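# How Long Does a Short Cut Hold Its Shape? A Comparison of Three Styling Methods

Cosmetology Program, second-year project
Ignacio Yazzie
Wednesday, January 18, 2023

## Background

Most clients who get a short haircut ask the same thing before they leave the chair: how do I make it look like this at home? In our salon practice hours I heard the question enough times that I wanted a better answer than "use a little product." The textbook chapter on finishing covers blow-drying and setting lotions but says little about short hair, where there is less weight to hold a shape down and less length to wrap around a brush or roller.

The project compares three ways of styling a short cut and looks at how long each one lasts through a normal day. I kept to cuts between the ear and the jaw, plus pixie cuts with at least three inches left on top. Anything shorter than that doesn't take a roller.

## Materials and methods

I worked with 23 clients from the student salon over the fall term. All of them had a short cut already or got one from us during the project. Each client came in three times, once for each method, with at least a week between visits. Hair was washed with the same shampoo every time and towel-dried before styling.

The methods were:

1. **Round brush and dryer.** Medium heat, small brush, sections lifted at the root.
2. **Velcro rollers.** Hair dried to nearly dry, rollers on top and at the crown, left in for 20 minutes.
3. **Air dry with mousse.** Bellura light mousse worked through with the fingers and no heat.

For the first two methods I used a small amount of Horau finishing spray. I did not use it with the mousse, which already has some hold. Our instructor pointed out that this makes the third method a little different from the others, and I agree, but most people who air-dry don't spray afterward, so I left it that way.

Clients rated their own hair on a scale of 1 to 5 when they left, at dinner time, and the next morning. I also measured the height of the crown with a ruler before they left. The rating sheet went through two versions. The first one asked about "volume," and several people told me they weren't sure what it meant, so the second asked how close the hair was to how it looked when they left the salon.
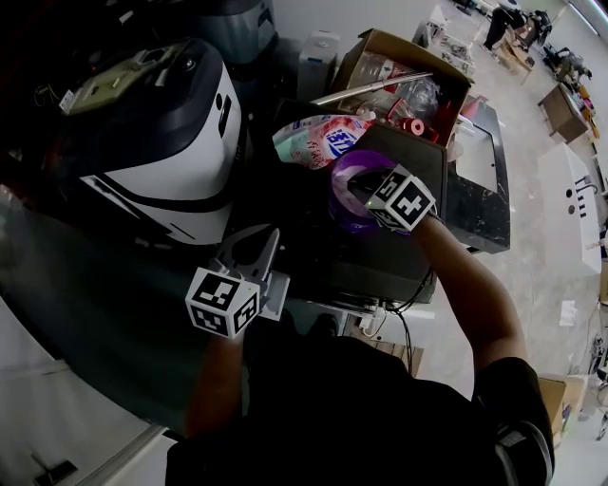
Roller size turned out to matter more than I planned for. I started with one size for everybody, and on the pixie cuts the ends stuck out and bent backward. After the first week I switched to the smallest rollers for anything under four inches and medium ones for bobs. The early visits with the wrong size were repeated, which is why the project ran into December when it was supposed to be finished before Thanksgiving.

I also had to change how I took the rollers out. Pulling them straight up caught the fine hair around the part. Unrolling slowly in the same direction they went in, and then letting the hair cool for a few minutes, gave a smoother result.

## Results

The round brush gave the best rating at the door. Nearly everyone marked a 5, and the shape looked the most polished, especially on bobs. By dinner it had dropped more than the other two. Clients with fine, straight hair saw the biggest change, and a few said the front had gone flat by early afternoon.

Rollers scored a bit lower at the door. Some clients found the look too round when they first saw it. It relaxed over the next few hours, and the dinner rating was the highest of the three methods. The crown was also taller on most heads than with the brush.

Air drying with mousse depended almost completely on hair type. On wavy and curly hair it did as well as the rollers and was the favorite of those clients. On straight hair it was rated the lowest at every point.

None of the methods did very well the next morning. Sleeping on a short cut flattens one side or pushes it up, and most people wet their hair again and started over. Two clients used a silk scarf overnight on their own and rated their hair higher, but I didn't plan for that and can't compare it to anything.

## Problems

The ratings are the clients' own opinions, and some people are easier to please than others. Weather was not controlled either. We had a rainy stretch in the middle of the project, and humidity probably hurt the straight styles more than the wavy ones.

Only one mousse was tested. I wanted to include the Sisis styling cream as a fourth method, but the order came late and there was only time to try it on three people. Those visits are not counted here.

## What I would tell a client

For a bob on fine or straight hair, I would now suggest rollers at the crown while the person gets dressed or eats breakfast, with the brush saved for an evening out — it looks sharper but doesn't last. For wavy hair, mousse and air drying is enough, and it saves the ends from heat. For a pixie, the smallest rollers on top only, and fingers for the sides.

If the project is continued next year, I would add the overnight scarf as its own test and use a photo card so that clients can compare their hair at dinner with how it looked when they left. I would also sort the clients by hair type from the start. I did this afterward from my notes, and for four of them I had to call and ask.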